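Progress report to the lender - Munstead rental conversion, second quarter

Prepared by the project manager, Varside Property Holdings

Status of works

The conversion of the former Munstead office block to 30 rental units remains within the approved budget. Structural and fire separation works on the lower floors are finished and have been signed off by the certifier. Upper floor partitions are framed, with linings to follow once the electrical rough-in has been inspected.

Trindeck holds the contract for windows and external doors. Delivery of the stairwell glazing slipped by 2 weeks after a measuring error on the north elevation. The cost of the remake sits with the supplier and no variation has been claimed.

Lettable area

Net lettable area was resurveyed in April and now stands at 1261 square metres. The reduction against the original schedule comes from the wider service riser and the bin room, both of which were conditions of the permit. The rent model has been rerun on the new figure. Debt cover stays above the covenant level in the base case and in the lower rent case.
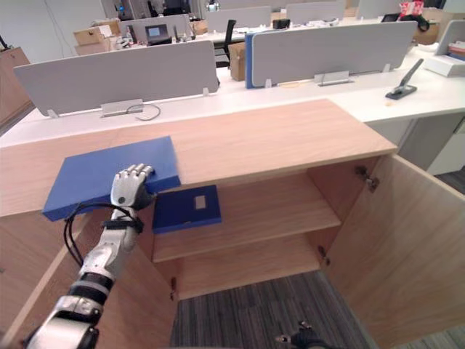
Leasing is being run by Farouk Residential under the agency agreement supplied with the last report. Holding deposits have been taken on 14 units, mostly the one-bedroom plans facing the rear lane. Enquiries for the larger units are slower, and the agent has asked for a furnished option on a trial basis. Storage would be the main item in that package: a two-door cabinet in light oak colour with a middle shelf is the type under review, and pricing has been requested on that basis. No furniture cost is included in the current drawdown.

Risks

The permanent power connection is the main risk to the program. The application is lodged but the distributor has not confirmed a date. Temporary supply is enough for the trades but not for lift commissioning - a delay past September would push back the occupancy certificate for the upper floors.

Water meter locations were changed at the utility's request. Revised drawings are attached as Appendix B.

Next period

Planned works are upper floor linings, wet area waterproofing and the first kitchen installs. The next drawdown request will be submitted with the quantity surveyor's certificate in August.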